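Surgical knot tying

Surgical knot tying is the practice of securing the ends of a suture so that the edges of a wound stay together while the tissue heals. It is one of the first manual skills taught to surgical trainees and is also used in dentistry and veterinary medicine. A surgical knot has three parts: the loop, which holds the tissue; the knot itself, made of several throws; and the ears, which are the cut ends of the thread.

Terms

A throw is one wrapping of the two strands around each other. A single throw does not hold under load. Two throws laid in opposite directions form a square knot, also called a reef knot. Two throws laid in the same direction form a granny knot, which slips more easily. The surgeon's knot begins with a double throw, which adds friction and helps keep the loop closed while the next throw is placed.

Thread and security

Braided threads, such as silk, grip themselves well and usually need fewer throws. Single-strand threads, such as nylon and polypropylene, are smoother and stiffer and usually need more. Each extra throw leaves more material in the wound, and bulky knots can irritate the tissue around them. Ears cut very short may let the last throw come loose.

Tension also matters. A loop that is too loose leaves a gap between the wound edges. A loop that is too tight can cut into soft tissue or limit its blood supply.
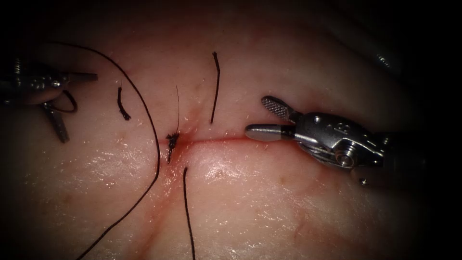
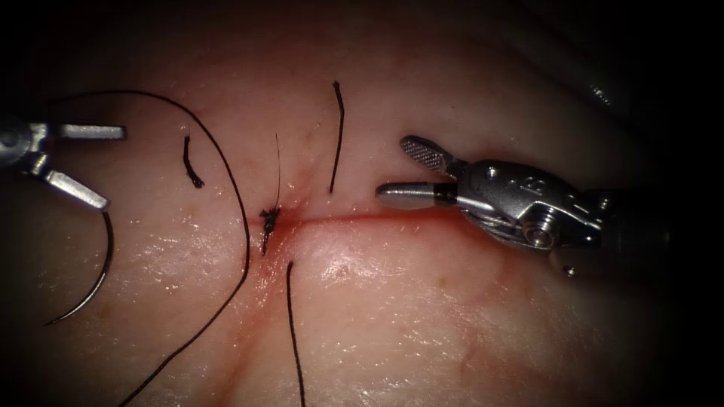 Incision lines in pale, moist tissue. A tied knot of dark suture material sits on the line in the first picture.

Methods

In the two-handed method, both hands take part in forming each throw. It is slower but gives good control and is often taught first. The one-handed method keeps one strand still while the fingers of the other hand form the throw. In an instrument tie, the long strand is wrapped around the jaws of a needle holder, which then grasps the short end and pulls it through. Instrument ties use less thread and are common in skin closure.

In deep or narrow spaces, a knot may be formed outside the body and slid into place with a knot pusher.

Teaching

Beginners often practice on cord or rope before moving to suture thread, foam pads and animal tissue. A teaching manual by Dorota Kaczmarczyk and Blažena Doležal sets out a course of 20 short sessions, starting with thick two-colored cord so that the path of each strand can be followed. Irena Grabowska's later workbook keeps the same order but moves the instrument tie ahead of the one-handed method.

Assessment usually covers the time taken, the evenness of the throws and whether the knot slips when pulled. Some courses also ask trainees to tie while wearing wet gloves.

See also

Surgical suture
Needle holder
Ligature (medicine)
Reef knot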